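Kennel bench notes: slow feeders and the gruel problem
5/11/18
Callum Pickering

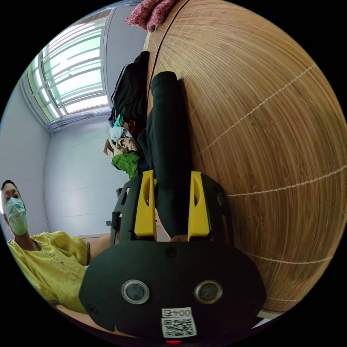

3 min read

Picking up from the last entry. The question is still which bowl slows down Hurkis without making him give up and bark at the wall. He came in underweight from the Portela transfer and eats as if the other dogs can see him, even with the run door shut. A full bowl of soaked kibble goes down in seconds and half of it comes back up on the blanket.

Bowls tried so far are the ridged plastic one, the muffin tin, and the plain steel bowl with a ball in it. The ball went first. He picks it out, puts it on the floor and eats as before. The muffin tin works better but he tips it, so I screwed it to an offcut of decking with a washer under each corner. It stayed put this morning. The board is heavy enough that Purkley, who is a third of his size, can't shift it either.

Timed both dogs at breakfast with the wall clock out of it and the stopwatch on my phone. Hurkis, ridged bowl, 218 seconds. Hurkis, tin on the board, 482 seconds, same amount of food, same water. No vomiting after the tin. One meal doesn't prove anything, but it is the first breakfast this week he has kept down, so the tin stays in for now.

Purkley is a different case. She isn't fast, she is fussy. She noses the food to the rim and leaves it there. With the tin she cleaned the outer cups and ignored the middle ones. I think the cups are too deep for her muzzle. Will try the shallow tart tin from the kitchen if it hasn't been thrown out.

Soaking times. Four minutes in warm water is not enough for the large kibble, there is still a hard center when you cut one. Ten is fine. Twenty turns it to paste and then it sets in the ridges and somebody has to go at it with a bottle brush. Please don't leave it soaking through the morning walk. If you get held up, drain it and start over.

Cleaning. The ridged bowls come out of the dishwasher with food still in the tight corners. I ran a dry paper towel along the grooves after a full cycle and it came up brown on all of them. Until I find something better they get scrubbed by hand first, then go through the machine. The decking board can't go in the machine at all. Wipe it with the kennel disinfectant, rinse, stand it on edge by the back door. I have put two coats of the food-safe oil on it and will look at the end grain again in a few days to see whether it is lifting.

Screws: used stainless, 5 to a board, one in the middle. The first version had only the corners and the tin flexed and rattled when he pushed down on it, which made Dudulura in the next run start up. She is still jumpy about metal noises. The middle screw stopped most of it. A bit of old bike tube under the tin might stop the rest.

Dudulura herself is eating normally from a steel bowl on the floor and doesn't need any of this. Leave her alone with it. She does better when whoever feeds her walks off straight away and comes back for the bowl later.

Weights to be taken before breakfast, on the vet room scale, same collar on each time. The scale was reading high last week with the rubber mat on it. I zeroed it with the mat in place and wrote that on the tape on the side. If you take the mat off to wash it, zero it again.

To do:
- shallow tin for Purkley, same board pattern
- tube strip under Hurkis's tin
- second board so one can dry while the other is in use
- repeat the timings at supper, when the yard is noisier
- ask Portela what he was fed before he came and how often, the transfer sheet only says "dry"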